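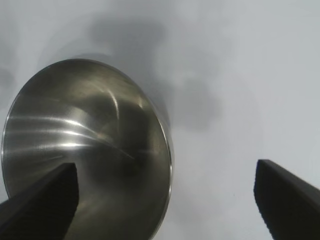 Bowl A, stainless steel, brushed interior.

8th July. Mixing room, bowls and scales

Continued from the April pages. Purpose today: settle which bowl goes with the dry blend for the Kouris batches and get the tare values written down in one place. They are currently on three different scraps of tape, two of which disagree.

Bowl A is the large round one. Interior finish is brushed, rim is thin. The finish matters for this work. Fine powder holds in the brush lines and does not come out with a dry wipe, so the residue has to be weighed in or washed out between blends. I have been washing out. Erness notes say a dry wipe is enough, but those were written for the polished bowl and should not be carried over.

Tare, bowl A, clean and dried: 463 g. Repeated after lunch on the same scale, same reading. Marked on the underside in grease pencil. The pencil will not survive the hot wash, so the figure is also on the inside of the cupboard door.

Residue check. Charged bowl A with the standard blend, turned by hand with the flat scraper, emptied by tipping and one pass of the scraper. Reweighed at 471 g. That is 8 g left behind, more than I would like for the small batches and tolerable for the large ones. Second pass with the soft scraper took most of it off, but I did not log the weight before rinsing. Repeat this.

Inspection under the bench light is awkward. The wall throws streaks of reflected light that look very much like film, and the bottom goes dark, so a thin deposit can be missed in either place. Procedure from now on: turn the bowl a quarter turn and look again. A streak from the lamp stays where it is when the bowl turns. Film moves with the metal. If still in doubt, wipe with a damp white cloth and look at the cloth.

Wash and dry:
Rinse warm, no detergent, until the water runs clear.
Wash with the Clornis liquid at the usual dilution, soft sponge only. Follow the brush direction.
Rinse again, then dry with a lint-free cloth, rim last.
Leave inverted on the rack for 30 minutes before weighing. Ten was too short – water sits under the edge and shows up as a drifting tare.

Blend temperature at discharge was 67 F, within the range on the Griltton sheet. No clumping. Slight static cling high on the wall, gone after the bowl had stood on the grounded mat. Humidity not recorded, the meter wants a battery.

Note on handling. With a full charge the bowl should be carried with both hands under the body. Lifting by the rim works when it is empty, but the thin edge is unpleasant to grip under load and I don't want it bent. A bent rim will not sit flat on the rack and the drying step stops being reliable.

Decision: bowl A for the large Kouris batches only. Small batches go back to the polished bowl until the residue figure is repeated with the soft scraper.

To do
Repeat residue check, soft scraper, log weight before rinse.
Remove old tape from the scale housing.
Strike the dry wipe line in the Erness notes and initial it.
Battery for the humidity meter.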